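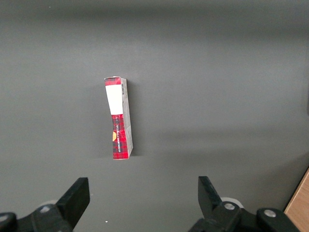 Small upright carton, red tartan with white label.

Section 4. Before you trust the year-built date

This section of the Grundeo house history guide covers subdivisions platted on former farmland. The software will offer you a construction year for every address. Treat it as a guess. County records often give one year to a whole street, and I have yet to see a street go up in one year.

1. Open the address and select Sources. If only the tax card is listed, stop and go to step 3.

2. Compare the tax card with the building permit. Where they differ, enter both. Do not let Grundeo average them, which it will do if you leave "Reconcile" checked.

3. Find the plat. For the Bouvier tract there are 2 versions, and the later one quietly moves a creek.

4. Enter lot numbers by hand. The import tool claims to read them – it reads some of them.

CAUTION: Merging two parcels cannot be undone. Export first.
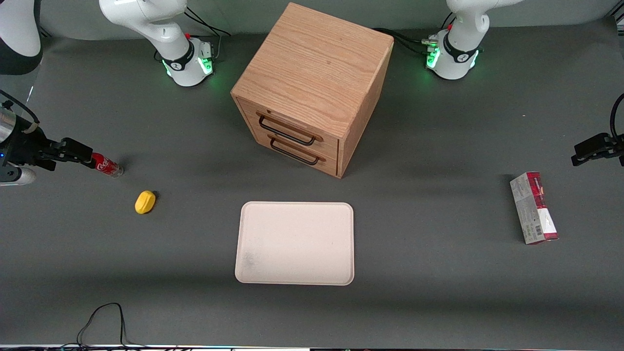 Paper records go in next. Sort deeds and permits before scanning, and keep originals apart from copies, whatever the Naltero scanner leaflet says about mixed batches. A small cabinet with two stacked drawers will do: originals in the upper one, copies in the lower. Bar handles like these will take a tie-on tag, so label both.

5. Scan one street at a time. Jhair Paucar entered 48 lots on Cimgate Road this way and still had to redo the corner ones.

6. Run the date check. A green result means the fields are filled in. It does not mean they are right.

NOTE: Developers' brochures are advertising. "More than 90 homes ready by December" is a promise, so file it under Claims. Questions go to Eugénie Leblanc.

Last revised 17/05/2024

We use cookies to improve your experience. Accept all | Manage preferences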